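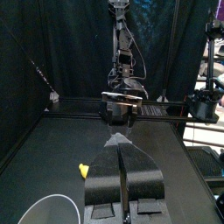 One of the students told us at the door that the two arms had finished the handover only once before lunch, and that we should please not clap too early. So began our visit to the robot club in Wuvelwood, on 2021-04-21.

The project is called Flekivel. One arm must pass a small part to the other, gripper to gripper, over a black table. The club plans 300 tries before the contest in August – I saw four. The students change the tape and the finger pads themselves. Visits last 30 minutes, and coffee is free.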